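Fellivcombe Table Objects: the tipped cup
README for the Prundia folder

Maintained by Theano Alexiou
Last changed: 2024-05-28

What the folder holds

The Fellivcombe set covers small household things placed on a plain table. The Prundia folder is the part that deals with setting a cup the right way up. It has 200 short recordings. Each has its own numbered subfolder with the pictures and a text file of notes.

The object

One cup is used throughout. It is pale teal with angular sides and a flat handle. It is listed as object 923 in the Sekiguchi inventory, and older notes may call it "the mug" or "small green cup". These all mean the same thing.

The activity

At the start the cup lies on its side on the white table. The aim is to leave it standing on its base, anywhere on the table. Which way the handle points at the end does not matter. A cup that is upright but leaning on something is marked as a fail.

Files

notes.txt: one line of free text, sometimes blank
result.txt: pass, fail or unclear
start.txt: which way the open end faced at the start, given as a side of the table
views: stills from more than one position

Left and right in start.txt are taken from the front of the table. They will not always match left and right in a still, so check which view you have open before correcting anything.

Pictures

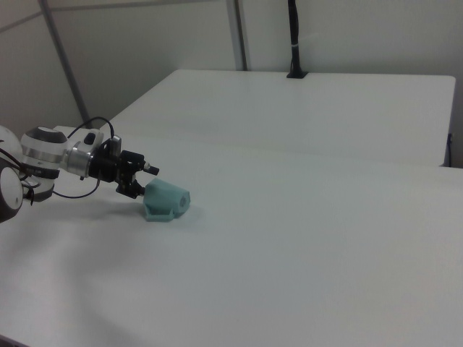
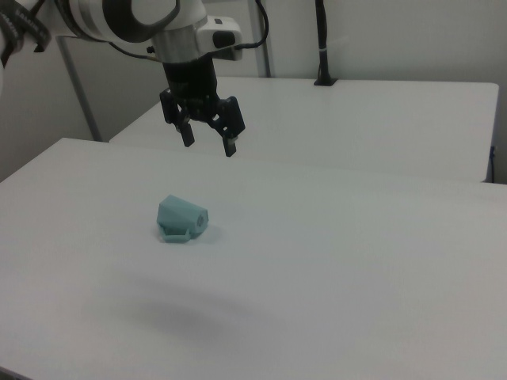
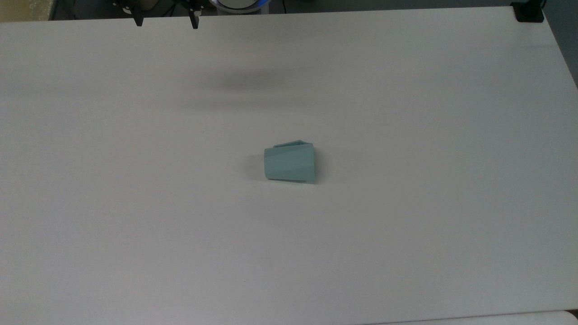
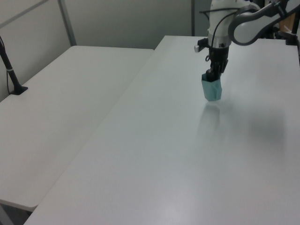
The pale colour of the cup is close to the table under some lighting. If you are drawing outlines by hand, zoom in on the rim and handle first. Leave shadows outside the outline.

Known problems

In 2 recordings the result is given as unclear and there are no notes. The first 80 were labelled before "leaning" was added as a fail, and are being checked again. Folder names from November use the old spelling, Nererov_cup, and have been left alone so that existing scripts still run.

Corrections go to Theano with the subfolder number and the line to be changed. Please do not edit result.txt directly.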